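Bresenard Court Fees Handbook, reviewed

Posted 2020-05-25 in Reviews

Small claims litigants have had few decent printed guides to choose from, and most of the ones on the shelf were written for lawyers. The Bresenard handbook is aimed at people who are filing a case themselves. I used it through one complete claim, from the first demand letter to the hearing, and I have kept it on my desk for other questions.

The book runs to 121 pages and is spiral bound, so it stays open while you type. There are 13 chapters. The first four deal with whether you have a claim at all, how long you have to bring it, and which court will hear it. The middle chapters go through the forms line by line. The last part is on collecting a judgment, a stage many guides skip.

The chapter on service of papers is the best one. It explains who may deliver the documents, what counts as proof, and what to do when the other side has moved. My claim was for nearly 2000 dollars against a contractor, and the first attempt at service failed. The book had the right form for a second attempt and told me to ask the clerk for a new date at the same time. I would have missed that.

The fee tables are less useful. They were correct as of last September, but two of the counties I checked have changed their charges. The publisher posts corrections on its website as a single long file, sorted by the date of the change. You have to read through all of it to find your county. Check with the clerk before you write a check.

I compared it with the Skellach guide, which costs less and has a better index. Skellach is clearer on landlord cases and deposits. It has almost nothing on appeals, and its sample letters are stiff. The Denis and Le Roux workbook is the third one people mention. It is mostly blank worksheets, and I filled in only the timeline and the witness list.

The sample letters in Bresenard are short and usable. I changed the names and amounts and sent the demand letter as it was. The contractor answered with an offer of 900 dollars, which I turned down. The book has a page on settlement offers and what to put in writing if you accept one. It does not tell you what a fair number is — no book could.

Some smaller complaints. The type in the forms section is too small to read comfortably. The glossary leaves out "continuance," a word the clerk used on my first visit. The pocket inside the back cover tears if you put more than a few sheets in it.

I would buy it again for the service and collection chapters alone. If your case is about a rental, start with Skellach. 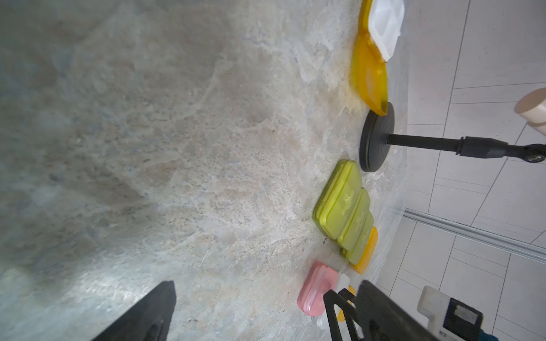 One more point on editions. The older printing has the same cover and is still sold secondhand, but it has the old claim limits and no chapter on hearings by phone. Look at the copyright page before paying. Our county library has the current one in its reference section, and the copy can't be checked out.

Related reviews
Skellach Guide to Landlord and Tenant Court
Three online document services compared
Denis and Le Roux Witness Workbook
Portable scanners for court filings

This site uses cookies to remember your settings. By continuing to browse you accept their use.

Contact | Copyright 2020, all rights reserved | Back to top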